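Section 2: Getting your Zendex label printer onto the shop network

I wrote the first version of these notes for myself, after I'd set up the same printer twice and forgotten everything in between. If you've got the Lumeck stock software already running on a computer, you can start here. If you haven't, go back to Section 1 and do that first (sorry, it's a slog, but it only has to be done the once).

Before you start you'll want:

The printer, its power lead and the short network cable from the box
A roll of labels, any width the printer takes
The login for your router
A cup of tea, because step 4 is slow

Loading the labels

1. Switch the printer off at the back. Press both side catches together and lift the lid until it clicks upright.

2. Drop the roll in so the labels come off the top and face up. I had mine upside down for a whole evening and got nothing but blank labels, lovely crisp blank labels!

3. Slide the two guides in until they just touch the roll. Don't squeeze. If the roll can't turn freely the print creeps downwards and your barcodes end up half on one label and half on the next.
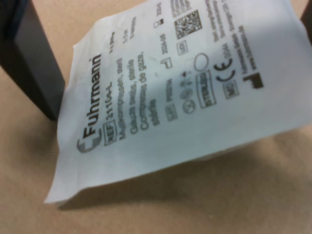
Caution: the print head gets hot after a long run. Leave the lid up for a few minutes before you poke about in there, and never scrape glue off it with anything metal. A cotton bud with a drop of cleaning alcohol does the job.

4. Close the lid, switch on and hold the feed button until the light blinks amber. The printer now measures the gap between labels. Mine spat out six blanks before it was happy, so don't panic and switch it off halfway like I did.

Joining the network

5. Plug the network cable into the printer and then into the router. I know it does wireless too. I've tried the wireless, and every time the router restarted the printer came back with a different address and Lumeck lost it. Cable, please.

6. Press feed twice, quickly. You'll get a label with the printer's address on it. Stick it on the underside of the printer, where you'll be glad of it next December when everything goes wrong at once.

7. Log in to the router, find the list of connected devices and set the printer's address to "reserved" or "fixed" (the wording depends on the router). Save, then restart the printer.

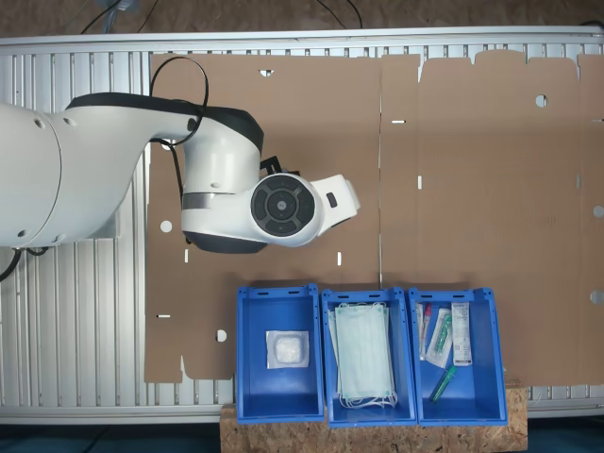
8. Back in Lumeck, open Settings, then Printers, then Add. Type the address exactly as it is on the label, dots and all. Leave the port box alone.

9. Choose your label size from the list. If yours isn't there, pick Custom and measure one label with a ruler, without the backing paper. Including the backing is the usual reason for text that drifts to the left.

10. Print a test label and scan it. The Woltuvix scanner beeps high for a good read and low for a bad one. If you get the low beep, turn the darkness up one notch and try again before you touch anything else.

Note: if you're moving over from the old Khokhar sheets, do a small batch first. I sent all 428 lines across in one go, found that the product codes had lost their leading zeros, and spent a very long evening peeling labels off boxes. Set the code column to Text before you export and the zeros stay put.

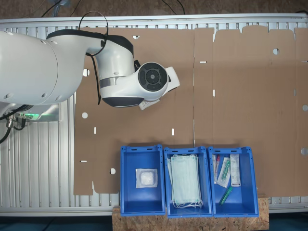

Faisal Durrani wrote in about step 7: "My router wouldn't let me reserve an address while the printer was switched on. I had to turn it off, add it by hand using the long code on the back sticker, then turn it on again. Might be worth a line for anyone stuck there. Also, the darkness setting went back to normal after I changed rolls, so check that too."

Good call on both, and I've since had the darkness thing happen to me. If you do it Faisal's way, copy the long code carefully, as it's easy to read a B as an 8. Then carry on from step 8 as normal.

Changing the default printer for each till is in Section 3.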